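周三，夜里

洗完澡头发还没干，先趴着写几行，不然明天又全忘了。

今天一整天都在遥操作，手腕酸得拧毛巾都费劲。早上到Flollenden的时候楼下咖啡机又坏了，贴了张纸条说“已报修”，那张纸条我怀疑从上个月就没撕过。没喝到咖啡，直接上去开机。Wurkent更新了，登录界面换成一种很难看的绿色，更新完要重新校准手柄，校准完提示我没校准，再校准，又提示。第三次我干脆把手柄线拔了重新插上，好了。浪费掉大半个钟头！

昨天Rosângela Rocha在群里发了新的任务表，我早上才细看。她把厨房那一组排到最前面了，说要赶在Sandine下一轮训练之前把台面操作的例子补上。Sandine现在学会的东西很偏科，开抽屉开得挺溜，拉柜门也行，一到台面上要拿个扁的东西就犯傻，爪子悬在上头抖啊抖，抖半天，然后往旁边一歪，什么都没碰着就觉得自己完成了。Rosângela看了一串失败回放，说原因大概在我们录的示范里，人手都太“果断”了，从来不在接近的阶段停下来修正，模型没见过歪了以后怎么救。所以这一轮她要我们故意多录一些从歪的位置开始的：手臂起点随机，朝向也随机，有的一开始夹爪就杵在物体边上，有的离得老远，得绕过来。

听起来很好玩对吧，我早上也是这么想的。

实际做起来好别扭。我录了这么久，手已经有习惯了，一上来就想走那条最顺的路。现在每一条开头系统都把手臂丢到一个莫名其妙的姿势，视角跟着一起转，我得先花几秒搞清楚哪边是上。特别是手上那个视角，水槽斜着，砖墙也斜着，从画面中间穿过去，底下就是我自己的两根手指。看久了脖子不自觉跟着歪。坐我对面的人中午问我是不是落枕了。 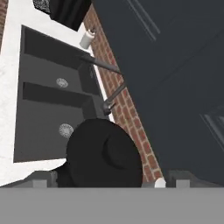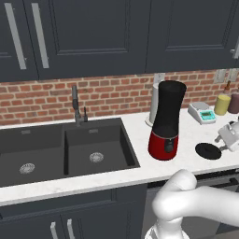
这个厨房我录得算多的了，红砖墙、双水槽的那个，我私下叫它“砖房”。表里它有一个很长的编号，谁记得住啊。砖房的好处是东西颜色分明，坏处是一大片深灰的柜子，手一靠近柜门，腕部视角里就剩一块灰，什么参照都没有，只能靠外面那个视角来猜深浅。我今天撞了好几次柜门，每次手柄都嗡一声，后来旁边的人一听见嗡就笑。

撞了的怎么办，上午我们还为这个争了一会儿。按老规矩，撞了就删，重录。可是Rosângela的意思是轻碰以后自己退出来、最后还能完成的，要留，这些对Sandine反而有用。那问题来了，多轻算轻？她说你们凭感觉。我最怕听见“凭感觉”这三个字，五个人凭五种感觉，到时候标签对不上，还不是我来清。最后定的是这样：碰了以后，台面上别的东西没有挪位置的，留，打上“恢复”的标签；有东西被推动了的，单独放一个文件夹，先不进训练集，等她回头自己看。我把这条写进了任务说明的第一行，还加粗了，免得有人装没看见。

（写到这里去倒了杯水，顺便把阳台的衣服收了，外面起风了。）

继续。下午的效率比上午好很多，可能是终于习惯了乱七八糟的起点。我摸索出一个办法，每条开始先不动，数两下，看外面那个视角，找到手臂肘部朝哪边弯，再看腕部视角。先看肘再看手，脑子里就不会打结。后来我教给新来的那个男生，他试了几条说真的有用，然后他又自己发明了一个，把椅子转了一点角度坐，跟场景里的机械臂朝同一个方向。我也学了，看着挺傻的，但是确实舒服。整个下午我们俩都侧着身子坐，像在公交车上。

不过有一个问题要记下来，明天得去说：数两下的那段静止也被录进去了。手臂一动不动，每条开头都有那么一截。以前做开抽屉的时候就吃过这个亏，模型学会了开局先发呆，有时候发呆发到超时。那次大家查了好久才查到是示范里的停顿。所以要么在Wurkent里设一个触发，动了才开始记，要么后处理统一剪掉。我倾向于前者，后处理那个脚本我不太信任，它有一次把慢速接近的那一段也当成静止给剪了，结果示范看上去手是瞬移过去的，哈哈。当时可一点都不好笑，整批退回重来，我周末加了一天班。

还有一件事，指令文本。每条示范要配一句话，告诉模型在干什么。以前我们图省事都是复制粘贴，同一句话贴一整批。这一轮要求同一个动作换不同的说法，还不能太像机器写的。于是大家开始发挥了，有人写“把它拿起来放到水槽旁边去吧”，有人写得特别凶，“拿走。”还有人写“劳驾，帮我挪一下台子上那个”。哪个啊大哥！台子上那么多东西！这种指代不清的我都退回去了。他不服气，说真人在家里就是这么说话的。他说的也有道理，我妈就是这么说话的，“把那个拿到那个上面”，全家居然都听得懂。我跟他说先记到另外一张表里，等Sandine能分清左右了再考虑让它听懂我妈。

三点多的时候Andrade机房那边断了一下，仿真全卡住，屏幕上的手臂停在半空，怎么掰手柄都没反应。我第一反应是去看保存没有，没有，那条白录了，偏偏是今天最漂亮的一条，起点特别刁钻，绕过去的时候手腕转得可顺了，我自己都想回放给人看。没了就没了吧。等恢复的那会儿大家都跑去窗边站着，有人分了一袋橘子，酸得要命，还是一人吃了一个。后来Andrade的人在群里回了一句“已恢复”，没说原因，跟楼下咖啡机那张纸条一个风格。

恢复以后我就改成每录一条手动存一次，慢一点，心里踏实。

下班前照例看总数，厨房这一组现在是3000多条了，含之前录的。看着挺多，可里面“从歪的位置开始”的才刚起步，前面那一大堆起点都差不多，摊开来看轨迹图，密密麻麻叠成一条粗线，像有人拿记号笔描过。今天新录的叠上去，终于散开了，从四面八方过来，有点像毛线团。Rosângela看了一眼说“好丑，很好”。我觉得这是她这周说过最高兴的一句话。

她还给我看了她做的一个小对比，拿前天那一小批新示范先粗粗训了一版，放在砖房里跑。我本来没抱希望，那么点数据能干什么。前几次还是老样子，抖，歪，收工。后来有一次它歪了以后停住了，往回退了一点，又重新对了一下，然后再下去。夹没夹到？没有，夹空了。可是它退回去那一下，跟我的手法一模一样，我退的时候习惯先往上提一点再往后，它也是先提一点再往后。我在她屏幕前面喊了出来，把后排的人吓了一跳。怎么说呢，有点像听见小孩学你说话的口头禅，又好笑又有点不好意思，早知道我就退得好看一点了。

Rosângela很冷静，说跑得太少，不能算数，也可能是碰巧。我知道是这样。可我还是让她把那段回放存下来发给我了，刚才吃饭的时候又看了两遍，饭都凉了。

由此想到一个有点烦的问题，回家路上一直在琢磨。如果它连我先提后退的毛病都学，那别人的毛病呢？新来的男生下爪之前喜欢左右晃一晃，说是在瞄准，我看纯属紧张。对面那位呢，从来不走弧线，横平竖直，像在下象棋。这几种混在一起喂进去，它会学成什么样？取个中间的？一边晃一边横着走？以前我们都是按任务分批，没按人分过，操作员那一栏虽然有，但好多人是借别人的账号登的，根本对不上。明天要提一下，以后各登各的账号。肯定有人嫌麻烦，Wurkent的密码又要大写又要符号，三个月还逼你换一次，我自己也忘过。

晚饭是楼下那家面，老板又给我多放了香菜，我说过不要的。坐在那里吃的时候，旁边桌上放着一个倒扣的盖子，我盯着看了好几秒，脑子里在想从哪个方向下手夹边缘比较稳，要不要先转手腕。真的该休息了。上次录开抽屉的那几周也是这样，回家开自己的抽屉都要先停一下，慢慢拉，直着拉，拉到底松手。

明天要做的，写在这里省得再找便签：

- 跟Rosângela说开头静止的事，问能不能设动作触发
- 各登各的账号，顺便问Andrade昨天申请的权限批了没有
- 清今天的“恢复”标签，我自己录的那部分先清
- 问一下换备用手柄，现在这只扳机有点松，要按很深才合爪
- 带咖啡！自己带！

还想再看一遍那段回放，可是已经11点了，手机拿在手里腕子都疼。找了张膏药贴上，味道好冲，枕头上估计也要沾上了。风还挺大，窗户一直在响，起来关一下。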